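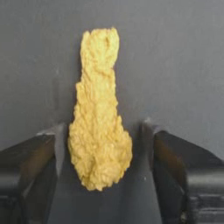 1/9 Picking rules, then. I've read the Fliter draft on reporting pick trials twice now and I'm still not sold. A drumstick between two fingers, yes, fine. Would you sign that off as a grasp? From one wrist view? I wouldn't. There's a gap on the right-hand side you can see without squinting.

2/9 The draft says a trial counts as a success when "the item is secured by the end effector". Secured according to what? Finger position, motor current, somebody nodding? Clause 2 gives you no lift height and no hold time. At Zemia we used to write "off the surface, held, put down where asked", and even then Dinesh Kashyap and I argued over what "put down" meant for most of a Thursday.

3/9 People keep quoting the headline number at me. 2,648 picks logged, 383 of them marked failed. Lovely. Who marked them? If it's the same person who wrote the controller, I want a second marker on at least a slice of it, working blind. The draft says a second marker is "encouraged". I've been encouraged to floss for years.

4/9 Next, item descriptions. "Chicken" is not an item description. Breaded pieces are lumpy, narrow at one end, fat at the other, and it matters a great deal which end faces the gripper. Rule I'd like to see: record the pose at the start of every attempt, including the ones you'd like to forget. Hala Ashour has been saying this since the Abou Zeid trials and she's been politely minuted every time.

5/9 Same goes for whether it's real food or a stand-in. Say so in the first line of the report. A rubber drumstick doesn't shed crumbs or leave grease on a fingertip, and I've read three summaries this month where you have to go digging in an appendix to find out which they used. One of them never says at all.

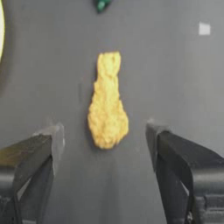 Open fingers, narrow end of the piece pointing away from the gripper.

6/9 Now the background. Plain grey, a green thing poking in at the top, a sliver of something yellow on the left, a small pale square over on the right. Do those count as clutter? Under the draft you can tick "clear surface" or "cluttered surface" and that's your lot. I'd have put this down as neither. Give us a box to list what else is in view and let the reader decide.

7/9 Hnat Symonenko replied to me privately (he can say so himself if he likes) that more boxes means fewer people filling in the form. Fair point, and I've skipped boxes myself. But a short form that two labs read differently is no use for comparing two labs, and comparing labs is meant to be the whole reason for having it.

8/9 Things I do like, before Meriem Hamdy tells me off: failed attempts have to stay in the log, camera position has to be stated, and you can't change the fingers halfway through a run without starting a new one. That last one is overdue. Fleltholm have worked that way for ages and their reports are dull to read and easy to check.

9/9 Comments are open until the end of August. Mine will ask for a lift height, a hold time, start pose, real or stand-in, and a proper second marker. If you think a hold time is daft for soft items, tell me what you'd use in its place, with numbers please.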